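Forum > Kitchens > Countertops and Sinks

Speckled gray counters – do you regret them?

quartzandcoffee
Posts: 14
26 Jun 2019

We're redoing the kitchen in our place in Clelville and I've got it down to two samples. One is a plain white, the other is a gray with tiny dark flecks called Hornon. My husband wants the white. I keep picking up the gray one and carrying it around the house like a weirdo. Does anybody live with a busy speckled counter? Does it make you crazy after a while? The gray is $400 more installed, so I need to be sure.

mudroom_mama
Posts: 3974

Had speckled for years, would never go back to white. I have three kids and a dog and I wipe down once at night. With white I was wiping all day long.

tilegrout77

Going to disagree. Speckle hides dirt, sure, but then you don't clean it. My sister's counter looks great until you put your hand down flat on it and come up with sugar and toast. I'd rather see the mess and deal with it. Go white and buy a good cloth.

mudroom_mama

So run your hand over it? I do that every night, takes ten seconds. Nobody's eating off the bare counter at my house anyway.

tilegrout77

You've met children, right?

quartzandcoffee

Ha, okay, both fair. What about dark crumbs vs light crumbs? We are a burnt toast family.

lowtide_lou

We put in the Bramwell, which I think is close to your Hornon (maybe a little more beige in it), and I've got opinions! Dark stuff disappears completely. Coffee grounds, pepper, burnt toast, forget it. I found a peppercorn with my elbow last week. Anything pale and bigger than the flecks still shows, though. Let me find a picture.
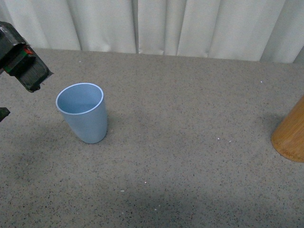 My counter is matte, and I'd push you that way over polished, especially if your kitchen gets strong sun. I had polished in the old house and it was all glare and fingerprints by lunch. The matte is a lot calmer, and plain colors look really nice against it, like that light blue cup. You can pick out a few little white crumbs too if you look for them, so tilegrout isn't totally wrong – it doesn't hide everything. Oh, and bamboo warms the gray up a ton if you're worried about it feeling cold.

mudroom_mama

Love that blue with it. Now I want to repaint.

tilegrout77

I had to hunt for those crumbs, so thanks for making my point for me. Nice counter though, I'll give you that.

backsplash_ben

Whatever you pick, ask for the biggest sample they'll lend you. The little squares lie. We chose Lorel off a piece the size of a playing card and once it was installed the pattern was twice as busy as we expected. Took me until October to stop noticing it.

quartzandcoffee

Good call, going to ask about a bigger piece of both. Lou, did yours come sealed or did you have to do it yourself? And is the matte harder to get grease off?

lowtide_lou

Came finished, I haven't put anything on it. Grease takes a second pass with dish soap and warm water, then I dry it with a towel or it streaks a bit. Kind of annoying after bacon but that's about it.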